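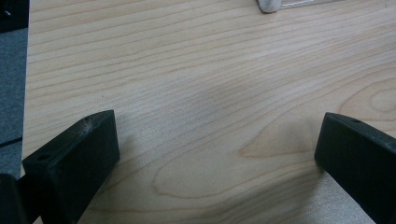

4. Setting up a new season

Follow this section when your club moves from one season to the next in Tonex Fixtures. You need the Club Secretary or League Secretary role. Team managers can view the season screens but cannot change them.

Before you start, make sure that every result from the old season has been entered or marked as void. Tonex will not close a competition with open fixtures. If a league has ended early and the remaining matches will not be played, see 4.3.

4.1 Closing the old season

1. Sign in and open Club > Seasons.
2. Select the current season and press Review.
3. Check the list of open items. Each one is shown with the name of the competition and the date the match was due.
4. Open each item and choose Enter result, Walkover or Void.
5. When the list is clear, press Close season.
6. Type the name of the season in the box and press Confirm.

Closing takes up to 10 minutes for a large club. You can leave the page while it runs. A message is sent to your club inbox when it has finished.

Caution: a closed season can be reopened only once, and only within 15 days. After that, the tables are locked and corrections have to be made by the league.

4.2 Creating the new season

1. Go to Club > Seasons and press New.
2. Enter a name. Use the same style each year so that the archive sorts properly.
3. Set the first and last playing dates. Friendlies may be played outside these dates, but league and cup matches may not.
4. Under Copy from, choose last season if you want to keep your teams, grounds and kick-off times. Choose Blank if your club has changed leagues or is starting again.
5. Press Save draft.

The season stays in draft until you publish it. Players and parents cannot see a draft.

Note: copying a season does not copy player registrations. These have to be renewed every year. See section 5.

4.3 When a league ends early

If your league has stopped a competition before all the matches were played, wait for the League Secretary to set the final standings method. You will see one of the following beside the competition name:

Table as it stands: the positions on the stopping date are final.
Points per match: the total is divided by matches played, to 3 decimal places.
No standings: results are kept but no table is shown, and there is no promotion or relegation.

Once the method appears, all remaining fixtures are voided for you and drop off the open items list. Referee bookings for those matches are cancelled at the same time. Pitch bookings are not. Cancel these with your ground in the usual way.

Player appearances and disciplinary points from the matches that were played still count. A suspension that has not been fully served is carried into the new season.

4.4 Adding teams and grounds

1. Open the draft season and select Teams.
2. Press Add team, or press the pencil beside a copied team to edit it.
3. Choose the age group, the competition and the home ground.
4. Add at least one team manager. A team without a manager cannot be published.
5. Repeat for each team, then select Grounds.
6. Enter the number of pitches and the earliest and latest kick-off times.

If two clubs share a ground, only one of them should hold the record. At Hulme, for instance, the rugby club holds the record and the visiting club is added under Shared with. Two records for the same ground will allow double bookings.

Note: the ground finder uses the postcode of the main gate. If the car park entrance is on another road, put this in the Directions box.

4.5 Publishing

1. Open the draft season and press Check.
2. Correct anything marked in red. Items in amber are warnings and will not stop you.
3. Press Publish.

Team managers are emailed as soon as you publish. Fixtures appear once the league has released them, and this may be some weeks later.

If Publish is greyed out, check that the old season has been closed and that your club's affiliation is up to date. If both are in order, sign out, wait 4 minutes and sign in again.

Questions about this section should go to Akua Abubakari on the club support desk.

Section last revised 2026-09-18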